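Altura Support Portal
Ticket: Door and carry task pack, simulated home, handle contact problem
Product: Zivent task pack for two-arm mobile base (trial license)
Opened by: Mulugeta Fikre
Assigned to: Samira Boutros
Priority: Normal
Status: Waiting for customer

Mulugeta Fikre wrote on Fri 10 January:

Good morning. We are evaluating the Zivent task pack in order to decide if we buy the full license. I have installed it following the guide, and the installation gave me no problem. I use the home scene called Saten, with the standard two-arm robot and two-finger grippers, all settings as delivered.

My problem is with the task "open the door while the bag stays in the room". In many episodes the gripper arrives to the lever, the log writes "contact: true", and then the task controller waits until the time limit. No error message is given. I ran 200 episodes during the night and 16 of them ended in this way. The others finished or failed with a normal reason, so I do not complain about those.

What I have tried already:
Restarted the simulator and cleared the cache.
Changed the time limit to 2,050 steps. The episode is only longer, the result is the same.
Set the gripper force to 100 percent. No change.
Started with another random seed. The problem comes in different episodes, but it comes.

I attach two views from the robot camera. The first belongs to one of the 16 episodes, with the right gripper at the lever of the nearer door.

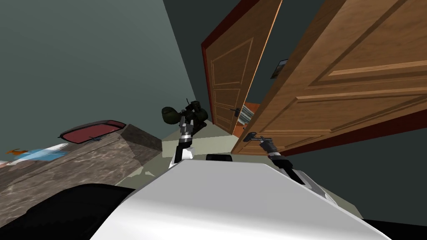

I would like to know what the controller is waiting for. In the guide, page "Contact events", it is written that the grasp phase ends when both fingers report contact. My log has only one contact line and it does not say which finger. If the second finger never reports, then I understand the waiting, but I would expect an error after some time and not silence.

Please tell me also if the trial license has a limitation on this point. The price page is not clear to me. It speaks of "full contact reporting" only in the column of the paid license.

Samira Boutros (Altura Support) replied:

Hello Mulugeta, thank you for the clear report. The trial license has the same physics and the same contact events as the paid one. The difference on the price page is the export of contact data to a file, and I will ask for that text to be rewritten.

Could you send me the following:
1. The version line from the top of the log.
2. The value of finger_report in your task file.
3. Whether the same thing happens if you run the Saten scene with the door task alone, without the bag.

Mulugeta Fikre wrote:

Thank you for the fast answer.

1. The version line says "Zivent pack, August release".
2. finger_report is set to "any". I did not change it, it was like this in the delivered file.
3. I ran the door task alone for 100 episodes and I did not get the problem.

For the point 3 I was surprised, so I looked again at the second view. 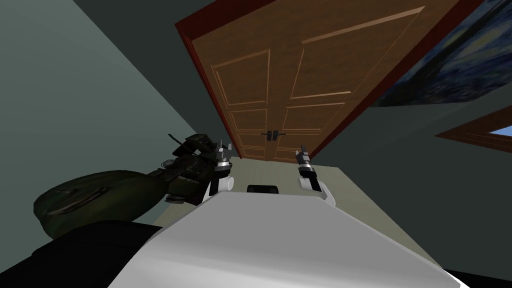
The bag was not in my mind as a possible cause, because the task text says only that it must stay in the room. My idea is that the planner keeps a safety distance from every loose object and this takes reach away from the arms. In the second view the dark green bag is low on the left, close to the robot, with the dark fittings right beside the left gripper, and the door is further ahead. I can't prove my idea from one view. If there is a setting for this distance, please give me the name of it, I did not find it in the guide.

Also a small remark. The camera view is strongly tilted in both files. Is this the normal mounting in your pack, or should I correct the camera angle in my configuration? For my colleagues who must check the episodes it is tiring to read.

Samira Boutros (Altura Support) replied:

The name is object_clearance, in the planner section. It is missing from the guide, you are right. Please set it to half of the present value and repeat the night run with the bag included.

Please also change finger_report from "any" to "both". With "any", the log writes contact after the first finger, while the controller still waits for the second. This explains the single line in your log. It does not yet explain why the second finger fails to report, so I am keeping the ticket open.

About the missing error: I have passed it to the developers as a separate request, reference name Lại. I have no date for it.

For the camera, please send me your mounting file and I will compare it with ours. Leave the angle as it is until then, so that the new run can be compared with the old one.

Mulugeta Fikre wrote:

Both settings are changed. The run starts this evening and I will send the complete log tomorrow, before noon if possible. The mounting file is attached to this message. Our decision about the license can wait until the result is here.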